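Fabric storage bins: do any of them keep their shape?
Home Organizing > Storage and Closets

palemaple
I keep reading that the soft fabric bins are just as good as plastic or wicker and I don't buy it. I've owned three. Every one of them ended up a sad bag with corners. The Skalik one cost the most and slumped the fastest, with one long side folding in until you had to hold it open with one hand to get anything out.
Before I give up and buy plastic: does anybody have one that has stood up on its own for more than a few months? In daily use, please. I don't care how it looked out of the package.

drawerful
Mine's fine. Lulov, the tall one, kids' sweaters in it, on a closet shelf since May. You may be overloading yours.

palemaple
On a shelf with walls on both sides? Then the shelf is holding it up.

drawerful
One wall. The other side is open. But sure, it's the shelf.

tbeck52
She has a point though. Mine looked great in a cubby and when I pulled it out to wash it the sides went over like wet cardboard. What you want to look at is the rim. If there's a wire or a strip of board sewn in, it has a chance. If it's only folded cloth, it's a bag.

Jenő Kovács
I disagree about wire. Wire bends once and stays bent, and then you have a crooked bin forever. I sold housewares for years and the returns were nearly all wire rims. A double layer of stiff cloth with a board in the bottom does better, provided you don't lift it by the rim when it's full.

tbeck52
So it works as long as you don't pick it up. Great bin.

Jenő Kovács
It works as long as you pick it up from underneath. You do that with a cardboard box too, I hope.

palemaple
What do people pay for these? I saw a "set of 3" from Goken where the small one wouldn't hold a pair of shoes. They count it as a full bin. The listing said it had been tested to 300 washes. Tested by who? Who has washed a bin 300 times?

mrs_ottoline
I'd believe it of a towel. My Shi bin says spot clean only and I put it through on cold and the print came off on one side. So now it has a plain side. It faces out.

drawerful
You washed a spot clean bin and you're blaming the bin?

mrs_ottoline
I'm not blaming anyone, I'm telling her the print came off.

rugburn186
Coming in on the other side. I was as sure as the OP that these were junk, and I'm still not sold, but I'd say the problem is mostly size. The little ones get stuffed. The big rectangular ones get half filled and left alone. And test it empty! If it won't stand open on a bare table with nothing in it, send it back that day. 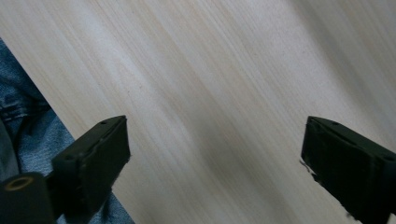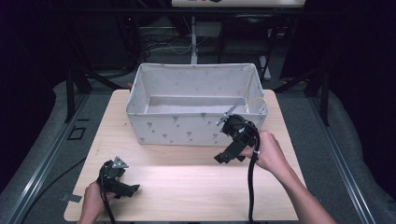 The other thing I'd check is the top edge. I like a soft rim for reaching over, but soft also means it creases, and once it has creased in one spot I'd expect it to fold there every time. I wouldn't put books in one. Blankets, yes. Stuffed animals, yes. And I'd want to hear from somebody who's had one two winters before I told anyone to spend real money.

palemaple
That's more or less where I am. Standing up empty is the easy part, mine did that too for the first week. What gets them is being dragged.

tbeck52
Dragged on carpet or on wood?

palemaple
Carpet. By a six-year-old, one handed.

Jenő Kovács
Then you have your answer and it isn't the rim. Put a handle lower down or buy the plastic one.

palemaple
Plastic one cracked in the garage last winter, so I'm not in love with those either. I'll try one more fabric one, big, board in the bottom, no wire. If it's a bag by the holidays I'm coming back to this thread.

drawerful
Put it on a shelf.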